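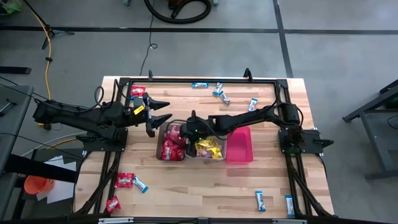
Ticket 708: Right arm stops partway down over the middle tray
Station: Fendlow, candy sorting table
Status: Resolved, left open for watching
Priority: Medium

Opened, 8:40 a.m.

Good morning, and thank you in advance to whoever picks this up. The right arm at Fendlow has started faulting on the candy task. It goes down over the middle tray, the one with the yellow candies, and somewhere in the last little stretch it halts with a following error on the wrist joint. The left arm does its share with the red ones and has given us no grief at all. If I clear the fault and send the right arm home it will run happily for a while, and then it does the same thing again. I had 25 picks in a row this morning before the first stop, which got my hopes up, and then three stops in the next ten minutes.

I should add that on the second stop the arm sagged a little before the brake caught it. It came down softly on the candy and did no harm, but I don't love it, and I've asked everyone to keep their hands outside the rails until we know more.

Reply from Ganbridge support, 9:25 a.m.

Thanks for the clear write-up, and for keeping people back from the table. Could you tell us whether the stops happen at the same wrist angle each time? Please also send the controller log from just before a stop. In the meantime, drop the right arm to half speed and leave the left one as it is.

Update, 10:50 a.m.

Log attached. It took me longer than it should have, as the controller had filled its disk and I had to clear out some old January runs first (all backed up, don't worry). Half speed helps but doesn't cure it. The angle is close to the same every time, with the wrist rolled well over and the elbow up. Picks near the front of the tray almost never fault.

I also tried swapping the candy for an empty tray, in case the fingers were pressing into the pile, and it stopped there too. So I think we can leave the candy out of it. The green light on the wrist stays on right through the fault, which threw me, as I had expected it to go out.

Reply from Ganbridge support, 11:30 a.m.

That light only tells you the gripper has power, so it will stay green through a joint fault. Your log shows 56 dropped messages from the wrist encoder, all bunched up around the stops. We would look at the cable that arcs over the arm between the elbow and the wrist. Power down, support the arm by hand, and move the wrist slowly through its roll while you feel for a tight spot.

Update, 2:15 p.m.

Found it, and I'm so pleased! With the power off, I could feel the cable go tight just as the wrist rolled over, and the connector at the wrist end was backed out by a hair. I reseated it, did up the locking screw, and gave the cable a bit more slack at the elbow clip — enough to move freely without hanging down into the trays.

Ran 122 picks at half speed with no faults, then went back to full speed for the rest of the hour, also clean. No dropped messages in the new log. The brake test passed twice, though I'd still like your thoughts on that sag.

Reply from Ganbridge support, 3:05 p.m.

Lovely news. A small drop before the brake engages is normal on this model, but please measure it at the fingertips and send us the figure so that we can compare it with the spec. We'll keep the ticket open until we have it. A spare wrist cable is going out to you today, and please check the same connector on the left arm before the next long run.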